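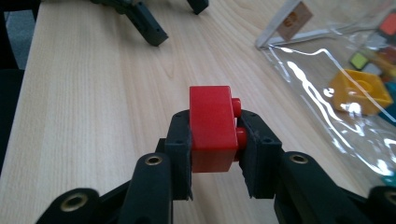
One red brick in the gripper, the rest of the colors waiting in their zip bag.

Workshop Tips > Tools & Budgets > Robots at the Bench

Buying a small gripper without selling the drill press

A robot gripper is the only tool I've shopped for where the price tag is the cheap part. I spent most of January planning the purchase, which is a nice way of saying I kept a spreadsheet and was rude to it. These are the notes I'd hand to anyone clearing bench space for one.

Write down the job first. Mine was picking up small plastic parts and putting them in trays. "General automation" is a fine phrase for a grant application and a terrible one for a shopping list. If the thing you want moved fits in your palm, skip any catalog page with a forklift on it.

Add up everything before you order anything. My total for one working station came to $873, and the gripper itself was less than half. The remainder went to a power supply, a mount, cables, a controller board and a drawer's worth of screws in sizes I was sure I already owned. Predidar sells a starter bundle that looks expensive until you price the pieces one at a time. Ninix sells the pieces one at a time.

Budget for finger pads as you would for sandpaper. They wear, the edges get ragged, and one day the part slides out and you blame the software for an hour. Ask what replacements cost and whether you can get them in a pack. If the seller says they never wear out, ask again in writing.

Look hard at the joints. Bushings in the links are a good sign on a printed or molded gripper. I passed on the Erkden, a perfectly handsome unit, after finding that its spare links came only as a complete arm.

Buy 2 of whatever you settle on, if you can stand it. The second one gives you parts, a comparison when the first misbehaves, and something to do with the other half of the bench.

Test with toy bricks. They're cheap, they come in colors you can find on the floor, and the studs will show you quickly whether your grip is square. Keep them in a zip bag with the label still on so you can reorder the same kind. I put $9 in the budget for test parts and consider it the only line I got right.

Measure the bench, then measure it again with your coffee on it. Leave room for the arm to swing, and don't plan on sharing the surface with glue.

Hold back $50 for the thing you forgot. Mine was a power strip. The Ignacio forum has a long thread of other people's forgotten things, and reading it cost me an evening and saved me a second shipping charge. The first shipping charge I paid in full, for a bag of washers.

Back to top | Contact the workshop desk | © Bench & Bin Tips, all rights reserved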